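Open day at the Hijazi works, Pullholm

Posted in Visits, May

The Hijazi works is at the far end of the Pullholm trading estate, past the tile warehouse, and there is no sign for it until you have gone by the gate. Park on the left. The right-hand side is for lorries and two people in our group had to go back out and move their cars.

We had a place on the 3 o'clock tour, booked through the history group's spring programme. There were eight of us. You sign in at a hatch, get a sticker and a pair of plastic glasses, and wait in a corridor lined with old price lists under glass. These are worth reading. The oldest one on show has cutlery trays, soap dishes, a sewing box and a thing called a collar keeper, which took up half a page.

Mireille Saliba took us round. She started in the office at the works and now looks after the finishing and packing side, so the tour was heavier on that end than on the moulding. I didn't mind. I have been round moulding shops before and you mostly stand behind a yellow line and fail to hear anything. We did get five minutes in ours. It was warm, it smelt of hot plastic, and the noise was a steady thump with a hiss after it. Lids were coming off one machine and bases off the next. Offcuts go into a blue bin and are ground up and used again for the darker colours.

Most of the current output is storage cases. They come in clear, white and a tinted brown that the works calls Ulley, after the village where the first owner lived. It has been in the range longer than anything else and it still outsells the white. You will have seen it if you ever had a box for cassettes or slides. The plastic is see-through but smoky, so you can tell there is something inside without being able to read the label on it. Mrs Saliba said that people either buy it to match a case they already have or buy it because it hides the mess. We were told that up to 800 go out on a busy day, all colours together, and that the run-up to the autumn term is the worst of it.

From moulding you go up a ramp, through a rubber strip curtain, and into finishing. It is much quieter and the light is very even, with long tubes running the whole length of the ceiling. Everything a case is put down on in that room is pale. A mark or a hair on tinted plastic is hard to spot against wood or steel, and they changed over years ago when the old benches were replaced. The brown in particular shows up well on it.

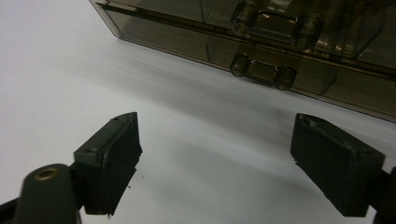
Checking is done in a set order. The lid is opened and shut, the hinge side is looked at along its length, then the catch, then the corners. After that the case is turned over and the base is wiped. A case with a scratch goes on the seconds shelf and a case with a bad hinge goes back down the ramp to be ground up. We were allowed to try it with a tray of cases that had already been sorted. I passed one that had a fault on the catch and had to have it pointed out to me, and even then I had to run my thumbnail over it before I believed it. The man next to me found his straight away, but he used to fit kitchens.

The hinge is the part they talk about most. It is moulded in one piece with the back edge on the smaller cases and is a separate pin on the larger ones. The one-piece sort is cheaper and lasts well provided it is opened fully the first time it is used. If you have one at home and have never bent the lid right back, do it gently and do it in a warm room. That was the most useful thing I learned all afternoon.

There was a display of returned cases on a side table, with the letters that came with them. One had been left on a radiator. One had been in a shed since the seventies and the lid had gone yellow round the rim but the catch still worked. The works sends a new lid free if it still has the tool for that size, and it keeps the tools for a long time. There is a whole room of them, which we saw through a window only. They are on racks, greased and wrapped, each with a card tag.

Arnulfo Cusi gave a short talk on colour in the next bay. He mixes the pigment and keeps the sample chips, which hang on rings like keys. The brown is harder to keep the same than you might think. A thicker wall looks darker, so a deep case and a shallow one made from the same batch won't match when you stack them, and customers write in about it. He adjusts the mix for the deep ones. He held two chips up to the window and asked which was the new batch. We were split, and he wouldn't say who was right until the end of the talk. I was wrong.

He also passed round a chip in a green called Tasirau, which was made for one season and dropped. I thought it was the nicest colour there. It sold badly in this country, he said, and fairly well abroad, and there is still a pallet of lids for it somewhere but no bases.

Packing comes after that. Cases are wiped a second time, a paper band goes round the middle, and they are put in cartons with a sheet of tissue between each. The tissue matters more than the carton. Two cases rubbing together on a lorry will dull each other along the top edges, and the shops send them straight back. The larger sizes go lid to lid. The smallest are nested one inside another, with the lids in a flat stack at the side, and the person opening the carton at the other end has to put them together. The cartons are closed with paper tape now. It used to be plastic and Mrs Saliba was plainly pleased to have seen the last of it.

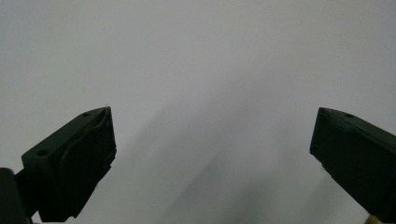

The pale grey-white surface used in finishing and packing.

There is a shop at the end, in what was the canteen. Seconds are on a trestle by the door, unpriced, and you pay by size at the till. I bought a medium in Ulley brown with a faint scratch on the base and a large clear one for seed packets. The large clear was the last. If you want anything in particular, go in before the tour and ask for it to be put by, as the people on the tour before ours had taken most of the clear and nearly all of the divided trays.

Tea was in the yard under an awning. It was 7 degrees according to the thermometer on the wall, and I was glad of my coat, but the fruit cake was good and there was plenty of it. There is one toilet for visitors, through the office, and a step up to it. The rest of the route is level apart from the ramp, which has a handrail on one side. Anyone who has trouble with noise can skip moulding and wait in the corridor with the price lists. A member of our party did that and was fetched when we got to finishing.

Photographs were allowed everywhere except the tool room and the pigment store.

The works opens to visitors again in September. Places are free but must be booked, and children under twelve can't go into moulding. The bus from Pullholm station stops at the estate gate but the last one back leaves before the late tour finishes, so take the early one if you are coming that way. Our group has asked for another set of places and the list is with the programme secretary. Bring a bag for the seconds, they only have small ones at the till.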